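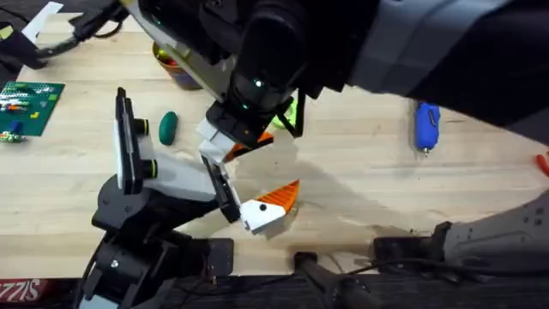 Two arms over a light wooden tabletop, Ivside.

Visit Report: Ledley Delegation to the Mokholm Paper Mill and the Ivside Study Center

Shares 130 | Comments 4

In February a delegation from the Ledley Regional Library Service traveled to Mokholm to review the production of conservation paper and the storage of bound records. The visit was arranged at the invitation of the mill and covered one full working day, with a shorter call at the Ivside study center in the late afternoon.

The delegation was received at the mill gate at 8:30 a.m. After a safety talk, members were issued ear protection and shown to the stock preparation hall. Cotton fiber arrives at Mokholm in pressed bales and is beaten in water for several hours before it is passed to the vats. The mill uses spring water drawn from the hillside behind the works, and the low iron content of that supply was given as the main reason the site was chosen. The oldest surviving lease for the land is dated 1494, and a copy hangs in the entrance hall.

Two production lines were in operation. The first makes a heavy sheet for box board and folders. The second makes a thin repair tissue, which is of greater interest to the Library Service. Members were able to handle samples in three weights and to compare them with the tissue now in use at Ledley. The Mokholm sheet was found to be softer at the torn edge and easier to align with the grain of older pages. It was also more costly, and the mill does not at present offer a discount for public bodies.

Lunch was served in the staff canteen. The soup was very good.

The afternoon began in the record store, a brick building on the north side of the yard. The mill keeps 1233 bound volumes there, among them order books, wage books and sample albums. The store has no mechanical cooling. Thick walls and a double door hold the temperature steady for most of the year, and portable dryers are brought in during wet spells in the fall. Members noted that the lower shelves stand very close to the floor, and the delegation has since written to the mill on this point. The shelving itself was supplied by Fuchs and is of the same pattern as that installed in the Ledley annex.

At 3:45 p.m. the party left by bus for Ivside. The study center holds a reading room, a small bindery and several teaching spaces. Its program of public classes in hand binding reached around 210 residents last year, and the delegation was given a copy of the course outline. The time available was short, and the bindery was seen only briefly.

The delegation recommends that a trial order of repair tissue be placed in the lightest weight, that the Ivside course outline be reviewed by the Ledley outreach office, and that a return visit to the bindery be considered for the summer. Paper samples may be examined at the Ledley service desk during normal opening hours.

The Library Service thanks the staff of both sites for their time and courtesy.

Share this report | 4 comments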